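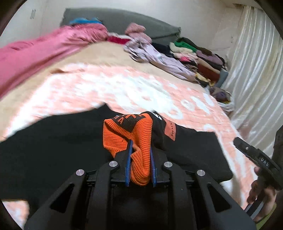
Humeurs d'hiver

1/ Les soldes ont commencé et j'ai déjà reçu 5 mails de Mendby. CINQ. Avant le café.

2/ Mon bonnet orange me va très bien, merci, je ne cherche pas de bonnet !

3/ Bon, j'ai quand même regardé chez Dresano — une écharpe à moins 3 euros. Quelle générosité…

4/ Le vrai sujet, c'est le froid dans le bus pour Grorenier. Chauffage en panne depuis le 10 janvier, et on nous promet une réparation « courant mars ». En mars, les gars !

5/ Du coup je descends deux arrêts plus tôt et je marche. Plus de 4000 pas avant le boulot, mes mollets vous saluent.

Commentaires
lilou_du_12 : pareil sur ma ligne, on voit notre souffle
pat.velo : Mendby m'écrit plus que ma mère
sobrume : courage pour mars 😅

100 j'aime · 3 partages

À lire aussi
Ma soupe au potiron ratée
Grorenier sous la pluie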